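Tandalier Studio - The White Table and Its Little Marks

Welcome back to the gallery! We have been slowly putting up pictures of the shared workroom, one corner at a time, and this page belongs to the big white table. If you have ever sat down at it with a cup of coffee and a box of odds and ends, you already know how much goes on there in a week. Gluing, sorting, sketching, a fair bit of chatting (we do love the chatting), and then the long tidy-up at the end of the day.

White was a brave choice, I will admit. We talked it over for most of a winter, and in the end the table cost us $485 with delivery, and I still think it was money well spent. Small parts are so much easier to find on a pale top, and the whole room feels brighter on a gray afternoon. The price we pay is that every little mark shows, and I have grown rather fond of them.

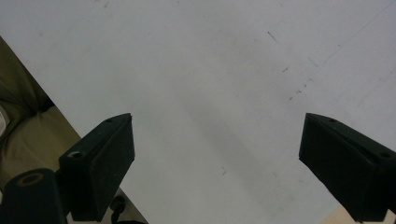

The tabletop, with a thin dark streak, a trail of tiny specks and one small tick-shaped mark.

For those who ask about cleaning, we start with a soft cloth and warm water with a drop of dish soap, and go over it twice - once lengthwise, once across. Stubborn spots get a little baking soda paste and some patience. Please don't use the scouring pads from under the sink, however tempting they look! Those are for the paint trays.

More pictures will go up in May, when the Kosmont shelves are finally in and we have somewhere to put the 40 jars that have been living in the hallway. Until then, do come by and use the table, and please wipe it down before you leave.

Posted April 2021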